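Tromeck Recorder 3: User Guide

Section 6. Recording a two-handed session

Use this section once both hand grippers are paired and the head camera has been calibrated (see Section 5). The recorder saves all three video streams together with jaw width and gripper pose.

1. Open Session > New and enter a task name. Use the same name for every take of one task.

2. Select the three cameras under Sources. Check that left and right are the correct way round by moving one gripper at a time.

3. Hold both grippers still and press Zero. Wait for the status bar to turn green.

4. Press Record and carry out the task at normal speed. Keep cables clear of the jaws.

Caution: Do not unplug a gripper while a take is open. The file will not be closed properly and will have to be repaired with the tromeck-fix tool.

5. Press Stop, then open the take in the Review window. The streams appear one after another, with the time bar underneath.

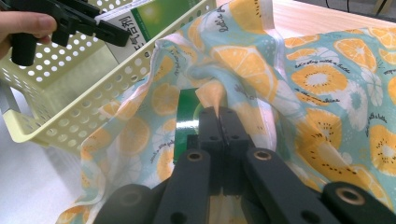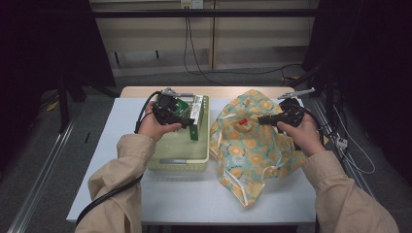
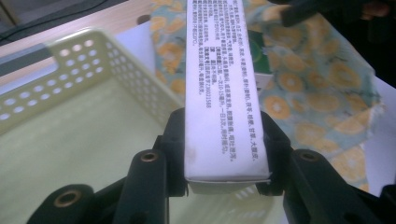 6. Drag the time bar to a moment when a jaw closes. If one stream runs ahead of the others, enter a correction under Offset. The limit is 50 ms either way. A larger error means the clocks have lost sync, and the take should be deleted.

7. Mark the start and end of each grasp with the G key. The planner reads these marks as segment boundaries, so a missing end mark will join two grasps into one.

8. Choose Export. Takes without a pose track are left out and listed in export.log.

Note: Soft items such as cloth often give a jaw width close to zero even when held. Turn off Auto-mark for these and place the marks by hand.

Note: Pose tracking can drop out when a gripper is close to a large plain surface. Gaps shorter than 5 frames are filled in on export. Longer gaps are shown in red on the time bar.

Offset values are stored per take and are not copied to the next one. To keep a value, tick Use as default before closing the window.

Section last revised November 29, 2019 by Spyros Kelmendi. Send corrections to Boris Popescu.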